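Search this site
Type and hit enter

How to Make a Towel Cake for a New Baby

My cousin Montserrat Zavala is having her first in September, and I have been itching to make her a towel cake ever since she told us! If you have never seen one, it's a stack of rolled bath towels and receiving blankets dressed up to look like a tiered cake, with ribbon around each layer and something cute sitting on top. It looks like you slaved over it for a week. Mine took one evening, and part of that evening was dinner.

What you'll need

2 bath towels, the medium-weight kind
2 hooded baby towels
3 receiving blankets
8 baby washcloths
1 cardboard tube from a roll of paper towels
A round cake board, 12 inches or a little bigger
Large rubber bands (wide ones hold best)
Wide satin ribbon, about 4 yards to be safe
Double-sided tape
A small stuffed toy or a rattle for the top

Wash everything first in a gentle, unscented detergent and dry it all the way. Skip the fabric softener. Washed towels fluff up and roll fatter, so you get a bigger cake out of the same pile, and the new parents can use it all right away.

Step 1: Fold for height

Lay a bath towel flat and fold it lengthwise until you have a long strip 7 inches wide. Do the same with the second one. Tuck the raw edges inside and leave the smooth fold facing up, as that fold becomes the top of your cake layer. I run my hand down the strip a few times to push out the lumps. If your towel has one of those flat woven bands near the end, start rolling from that end so it hides in the middle.

Step 2: Roll the bottom tier

Stand the cardboard tube on end and wrap the first strip around it, snug but not so tight that it starts to cone. When you reach the end, butt the second strip up against it and keep going. Slip a rubber band around the whole thing. It will look like a cinnamon roll and you will be very pleased with yourself!

My first one leaned badly. Jintana Sukprasert, who taught me half of what I know about gift wrapping, told me to roll it lying down on the table and then stand it up, and that fixed it completely. Try it both ways and see which your hands like better.

Step 3: The middle and top tiers

The middle tier is the two hooded towels, folded into strips 5 inches wide, with the hoods tucked inside the first fold. Roll, band, and slide it down over the tube so it sits on the bottom tier. For the top, fold the receiving blankets into 4-inch strips and roll all of them together. If the tube pokes out, snip it down with kitchen scissors.
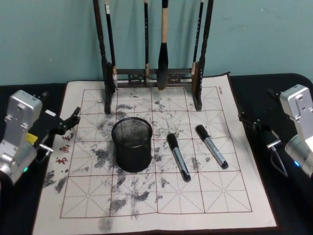
Brushes on their rack.

Step 4: Ribbon

Cut a length for each tier with a couple of inches to spare. Wrap it right over the rubber band, overlap the ends in back, and hold them with double-sided tape on the ribbon only (never on the towels!). I used a soft mint from a spool marked Vukudance that has been in my drawer forever. Anything with a bit of body works. The very thin, slippery ribbon slides down overnight, and you'll wake up to a cake with its socks around its ankles.

Step 5: Washcloth roses

Fold a washcloth corner to corner into a triangle, then roll the long edge up toward the point, leaving an inch or two of the point free. Coil that roll around itself and tuck the tail underneath. Pull the little point down as a leaf. Set five around the base and three on the middle ledge. They stay put just from the fuzz of the terry cloth, and I love how they look in two colors mixed.

Step 6: Top it and wrap it

Nestle the toy into the top tier. Set the cake in the center of a big square of clear cellophane, gather it up over the toy, and tie it with whatever ribbon is left. If it has to ride in a car, put it in a box on the floor. Ours is going all the way to Saltport!

A few notes

For twins, make two small cakes with two tiers each. For a summer baby, swap the hooded towels for muslin blankets, which roll thinner, so you'll want a couple more.

Keep safety pins and straight pins out of it altogether. It's so easy to lose one in a towel.

Happy rolling, and send me a photo if you make one!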